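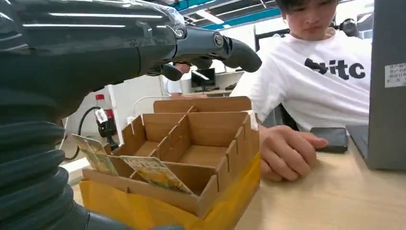 Home News Products Stockists Press Contact

Kevbridge adds corrugated desk organizer to its Stilto range

Tuesday – Kevbridge will begin shipping a cardboard desk organizer under the Stilto name in November. The product is made from corrugated board and divided by slotted partitions that cross at right angles. It is intended for cards, leaflets, pens and small office items. No glue or metal fasteners are used in assembly.

The organizer was developed over 31 weeks by a team under Francine Zacharias, head of paper products. The main change during development was to the slots, which were narrowed by 2 millimeters after early partitions shifted under load. A pilot run of 847 units was sent to offices and schools, and comments on the fit of the dividers were used to set the final cutting pattern.

"Most of the returned comments concerned the depth of the compartments," said Zacharias. "Printed cards need enough support to stand, and enough clearance at the front to be picked out with two fingers. We lowered the front wall and kept the back at full height."

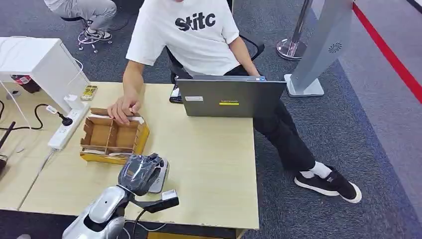 The Stilto organizer is sized for use on a shared desk, where space has to be divided between a computer, chargers and paper. Board edges were tested for repeated handling, as users tend to pull a box toward them by its rim. On a light wooden desk with an open laptop and a power strip already in place, the four-compartment layout takes up the space in between and can be moved with one hand. The outer face at the front is yellow; the partitions are left in plain brown board.

Units ship flat in cartons of 60. Replacement partitions can be ordered separately. The organizer should be kept dry and is recyclable with ordinary cardboard where local collection allows.

Distribution will be handled by Ginura. Trade orders and sample requests: Wagner Marinho, sales desk. Press questions: Adjoa Dramani, Kevbridge press office.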